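Naner Peel-and-Stick Marble Vinyl: a review after ten months

Posted 22/12/2022 by Odette Fleury

I bought the Naner marble vinyl in February, when my kitchen counter was a shade of beige last seen on hearing aids. The landlord would not replace it. The landlord did say I could "put something on it," and I have been living inside that sentence ever since.

A roll cost me $32 and I needed two. For that you get gray marble on one side, a paper backing with a printed grid on the other, and an instruction sheet with four drawings of a woman who has never been angry in her life.

Putting it on

The sheet says to allow an hour. I allowed a Saturday-sized chunk of my life and used all of it. The first strip went down like a dream, which made me cocky, and the second went down with a bubble the size of a fried egg. You can peel it back up if you move fast. If you stop to swear first, you have lost your chance.

My tips, for what they're worth: clean the counter with something that cuts grease, then clean it again. Cut long. Do the corner by the sink last, when you have learned something. A hair dryer helps the vinyl bend over the front edge, though it also helps it stretch, and I have one stretch of counter where the veins get oddly wide, like a river reaching the sea. My neighbor Gwenaël thinks that's the best part. Gwenaël also has carpet in his bathroom.

How it looks

Better than it should. From the doorway it reads as stone. From the stove it reads as stone if you're busy. Put your nose on it and you'll see the pattern repeat, and once you've found the repeat you will find it every morning while the coffee drips.

What surprised me is how much the stuff next to it matters. Against my beige tile it looked a bit sad. Marble print seems to want something with more nerve beside it, black and white for instance, or bare metal.
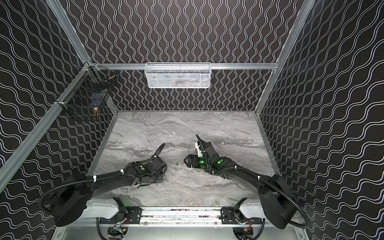
How it holds up

Coffee wipes off. Red wine wipes off if you see it that night. Turmeric does not wipe off, and I now have a small yellow cloud near the toaster that I have chosen to think of as a mineral deposit.

Knives go straight through it, so use a board. I did use a board, all but once, and I can show you exactly where the once was. Hot pans are also out. The sheet is firm on this point and I believed it without running a test.

The seam by the sink began to lift in the summer. I pressed it down, it came up, I pressed it down again. In the end I ran a thin line of clear caulk along it and we have had peace since then.

The other one I tried

Before the Naner I ordered a sample of the Vinard, which costs more and comes in a nicer tube. It's thicker and hides bumps better. It is also so shiny that my ceiling light showed up in it as a second, lower ceiling light. I stuck the sample inside a drawer, where it still looks great and bothers no one.

Will it come off?

The box says it comes off clean. I lifted a corner behind the bread bin to check and got the vinyl up in one piece, with a gummy strip left behind that needed rubbing alcohol and some elbow. Multiply that by a whole counter and I have a good reason never to move out.

Score

Four out of five. One point off for the seam, and the turmeric I'm calling my own fault. I have half a roll left and have started looking at the top of the fridge.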